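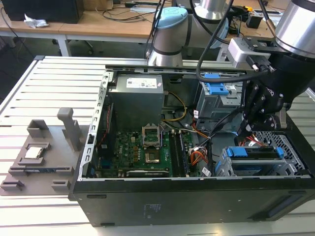 Recording a dual-arm assembly dataset on a desktop PC

This page sets out how to record and label the data used in the Cedon method for learning contact-heavy assembly and disassembly. It covers the cell, the fixture, the recording loop and the split used for training. Installing the arm drivers is covered on a separate page.

1. What you need

Two arms, each with its own controller. A slotted aluminium table on which both arms have already been calibrated to a shared origin. A desktop tower with the side panel taken off. A printed fixture tray with a pocket for the processor. One fixed camera on the workspace and one small camera at the wrist. A recording machine running the Skovitness logger, version 2 or later.

Disconnect the tower from the mains and hold the power button for ten seconds before you place it. Remove any screws that hold the drive bays shut. The method does not learn unscrewing, and a forgotten screw will trip the force limit on every attempt.

2. Place the case and the fixture

Lay the tower on its side with the open face up. Push it against the two table stops and check that it does not rock. Put the fixture to the left of the case, close enough for an arm to move between the tray and the socket without changing its elbow configuration.

Place the processor in its square pocket, contacts down. Open the socket and leave the retention frame raised. Run the homing script once and save the resulting pose file with the session.
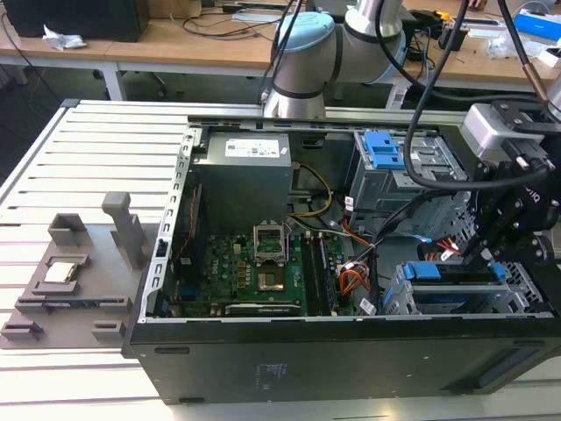
Check the reach of both arms before you record anything. Drive each one by hand to the four corners of the case interior at half speed. If a joint comes within five degrees of its limit at any corner, move the case and repeat the homing script. Do not correct for this in software; offsets added at this stage end up in the recorded actions and cannot be separated later.

3. Set the force limits

Set the contact limit in the logger to the value given in your task file. For drive trays we use a low limit on approach and a higher one once the fingers have closed. A single limit for the whole episode gave us two kinds of bad data: stops in mid-air caused by cable drag, and bent latches.

Route the gripper cable so that it hangs in a loose arc. Move the wrist through its full range and look at the force reading while it is unloaded. It should stay flat. If it drifts with wrist angle, shorten or lengthen the loop and run the zeroing step again.

4. Record the episodes

Start the logger, wait for the ready tone, and then start the motion. Each episode has four labelled phases: approach, contact, transfer and retreat. The operator marks the change of phase with the foot switch. Marks made late can be moved afterwards, but only within the same episode.

Hold each starting pose for one second before moving. The training code uses this still period to align the camera streams, and episodes without it are dropped.

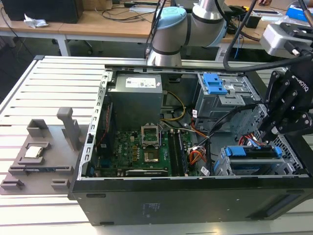

Vary the starting pose of the gripper between episodes, but keep the case fixed within a block of 20. Between blocks, shift the case by a few millimetres and run homing again. Our full set has 1434 episodes. Of these, 1070 passed the checks in section 5 and the rest were kept as a separate failure set, which is used to train the stop classifier.

Keep hands clear of the arms while an episode is running. If you have to reach in, pause the controller first and mark the episode as interrupted.

5. Check and split

Run the check script on the session folder. It reports dropped images, missing phase marks and any force reading over the limit. Fix the phase marks by hand and discard the remainder. Use 1000 episodes for training and the other 70 for validation. Split by block, so that neighbouring episodes from one case position do not fall on both sides.

Train for 4000 steps with the default settings. Loss on the contact phase is the figure to watch. In our runs it levelled off well after the approach phase had done so, and stopping early produced a policy that reached the bay correctly and then closed too soon.
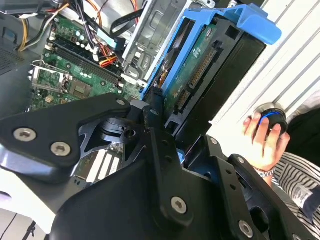 Notes on the wrist view

The gripper covers a large part of this view. Mask it with the supplied template, or redraw the template if your mount differs. Training without the mask worked on the Dekton arm set but gave poor transfer to the Cheng set, where the camera is mounted at another angle.

Exposure must be fixed. With automatic exposure, bright sheet metal near the drive bays changes the brightness of the whole image as the wrist turns. Set it with the gripper inside the case and leave it there for the session.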